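Plimilier Perforated Basket, White

Small storage basket for cloths, flannels and bits and bobs
Sold by Florkadwood, Eltbridge

I'll admit I've got a soft spot for this one. We stock plenty of baskets in the shop, and most of them are wicker or felt and look lovely until somebody puts a damp tea towel in them. The Plimilier is plain white plastic with little square holes all the way round, so it wipes clean in seconds, and I've had two of them on the go at home for ages (one by the kitchen sink, one in the airing cupboard).

It's 31 cm long, 25 cm wide and 12 cm deep. That's big enough for a decent stack of folded dishcloths or a hand towel or two, and small enough to sit on a shelf without hogging it. I keep my cleaning cloths in the kitchen one, and when they need washing I just carry the whole lot to the machine and tip it out.

Cloths do tend to fill it out a bit if you're a scruncher like me. Fold them flat and you'll fit far more in – I go through phases of being good about this! 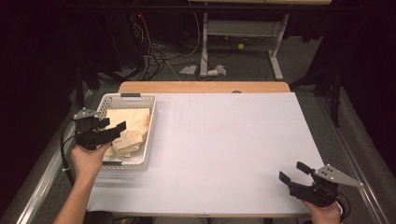 White basket with a folded beige cloth inside, on a paper-covered table.

The holes are the best bit, really. Air gets through the sides, so things don't go musty the way they do in a solid tub, and you can see at a glance what's in there. They're small enough that socks and flannels stay put. I wouldn't use it for hair grips or loose buttons, mind you, as the smaller ones can work their way out.

To clean it, use warm water and a drop of washing-up liquid. An old toothbrush is handy for getting into the corners of the holes if it's been living in the bathroom and picked up talcum powder. Please don't put it in the dishwasher – I tried it with one of mine and the rim went ever so slightly wavy.

A few of you have asked about a lid. There isn't one, sorry, but the Limsakul cotton liners we sell fit nicely and fold over the top if you want things covered. The liners come in cream or grey and can go in the wash at 40.

Our first batch sold out quicker than I expected, so I've ordered plenty this time and the next delivery is due in October. You can order now and we'll send yours out as soon as they land.

Price: £7.50 each, or £27 for four
Colour: white
Material: plastic
Lid: not included
Liner: sold separately
Collection: free from our Eltbridge shop, any time after 10 in the morning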